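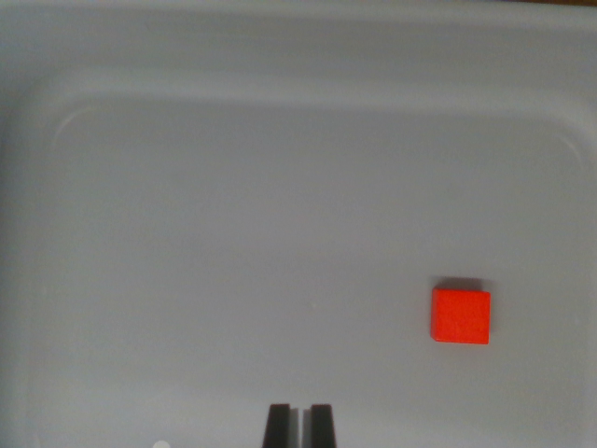 Inside of tray, pale gray, molded rim and rounded corners

Jollari 1106 Shallow Tray

The Jollari 1106 is a one-piece plastic tray for seed starting, potting and bottom watering. The floor is flat and has no drain holes. For a drained version, order the 1000.

Load limit is 70 lb, evenly spread. Do not lift a full tray by one side - use both hands on the long sides.
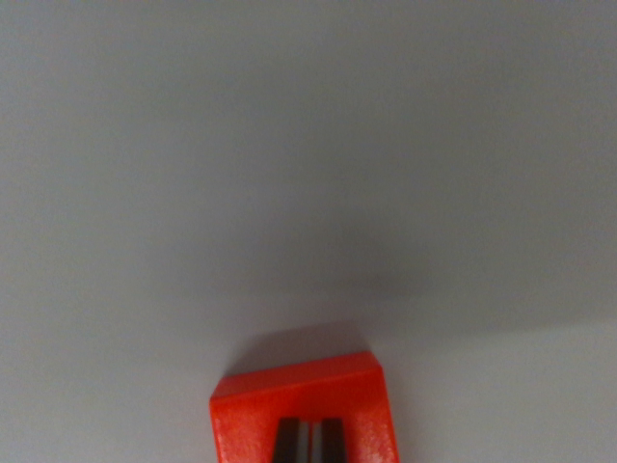 Wash with mild soap and a soft cloth. Scouring pads will dull the finish. Bleach solution is fine if rinsed off the same day.

Trays nest for storage. Lids are sold separately and also fit the Prirnel 2000.

Bulk orders: contact Anju Srivastava, trade desk. Lead times are longer in September.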